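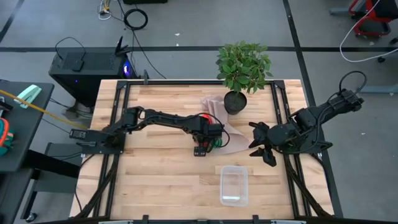 Caline two-arm bench kit, left gripper dropping out
Ticket opened by customer, Floltside workshop
Status: open, waiting on parts

Hi Olbridge support,

Me again, sorry! I'm the one who had the question about the table clamps last month (all sorted, thanks, they haven't budged). New problem this time, and it's the left arm. The right one has behaved itself since day one.

What happens is the left gripper goes limp partway through a job. The rest of the arm holds its position fine, but the fingers stop answering and the control software gives me error 14, "no reply from device". If I power cycle the whole lot it comes back and runs happily for a while, then does it again. The first time I thought I'd bumped something. By the ninth time I'd stopped blaming my elbows.

The job is our plant wrapping trial, so brown paper and a small potted plant, one arm on each side. Nothing heavy. The left arm does a lot of reaching out flat towards the middle of the table, and that's when it tends to drop. Folded back near its base I've never seen it fail.

What I've tried so far:

Swapped the power supplies between the two arms. Fault stayed on the left.

Updated the firmware on both controllers using the tool from your downloads page. No change, though the startup is quicker, which is nice.

Ran the left arm with no paper and no plant, just opening and closing in the air. With the arm tucked in it did 2,000 cycles without a peep. With the arm stretched out it lasted about 9 minutes.

Wiggled the cable at the gripper end while it was stretched out (gently, I promise). Error 14 straight away, and I can get it to do it again pretty much whenever I like.

So I reckon it's the cable or the plug and the servo itself is fine, but you'd know better than me. I've attached the log from the long run.

Couple of questions while I'm here. Is the gripper cable something I can change myself, or does the arm have to come back to you? I'd much rather do it here if I can, it took me most of an afternoon to get both arms lined up with each other and I'm not keen to do it again. And does the starter kit warranty cover cables? The booklet talks about motors and controllers and then goes a bit quiet.

Cheers

Update, 23 Nov 2021

Thanks for the quick reply! I did the two checks you asked for. The plug at the controller end is seated properly and the little catch clicks. The plug at the gripper end has some play in it, and one of the pins looks a touch further back than its neighbours. Compared it with the right arm and that one is dead level.

I also gave the cable a bit more slack at the wrist like you suggested. It's better, it got through a whole wrap and then a second one before dropping out, but it's still dropping out.

Happy to go with the replacement cable under warranty. Please send it to the Floltside address and not the Ruiz-Ortega one on the original invoice, they only handled the purchase for us and parcels sit in their mail room for ages. If you've got the longer version in stock I'll take that, even if I have to pay the difference.

We're meant to be showing the trial to our growers in January, so I'd love to have it fitted well before then. I'll keep going with the right arm on its own in the meantime and leave this ticket open till the new cable's in and I've redone the stretched-out run.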